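Sieglinde Ostermann has a kettle on the go before I've got my coat off, and she's apologising for the state of the mugs. We're in the back corner of Kultness, where she has looked after the robot cells for the past 13 years, and she has agreed to talk about what she calls "our silly April".

The fault, when it came, was a quiet one. One of the arms began stopping short in the middle of a reach, then carrying on a moment later as if it had only paused to think.

"I blamed the program, of course," she says, laughing. "Everybody blames the program! Poor Timo went through every line of it, twice, and I was standing over his shoulder the whole time, which I'm sure was a great help to him."

Timo Buschmann, who has wandered over for a biscuit, remembers it fondly enough now. He'd logged 71 stops by the end of the second week and could find no pattern in the code. What he did find, once he began writing down the position of each joint, was that nearly all of them came with the wrist tilted well up.

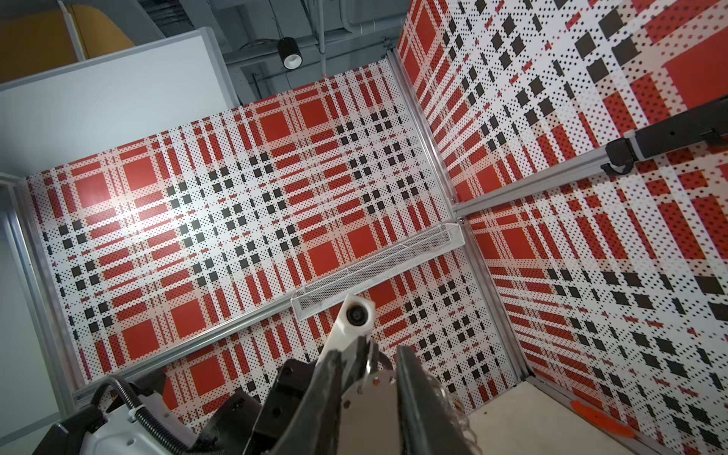

The cable and the wrist

The culprit was a conductor inside one of the cables, cracked from being bent too tightly. The outer sleeve looked perfectly healthy, so three people had inspected it and moved on. "You could stroke it and admire the colour," Sieglinde says, "and inside it was hanging on by a whisker."

What worried her more was the restart. The arm was picking up its movement again by itself as soon as the signal returned, and on one of those mornings Mio Ikeda had been reaching in to see what was the matter. She pulled her hand back in time and wasn't hurt, but Sieglinde still goes a bit pale telling it.

"That was my fault, that setting. I'd left it on from commissioning and I've said so to everyone who'll listen. Mio was awfully kind about it, kinder than I'd have been."

Now any stop has to be cleared by a person at the panel, with the power to the arm locked off before anyone leans in. The replacement cable got a more generous loop, and they check it every six weeks with the wrist moved slowly through its full travel. Timo would like it done more often. They're still arguing about that one, cheerfully, when I leave to catch my bus.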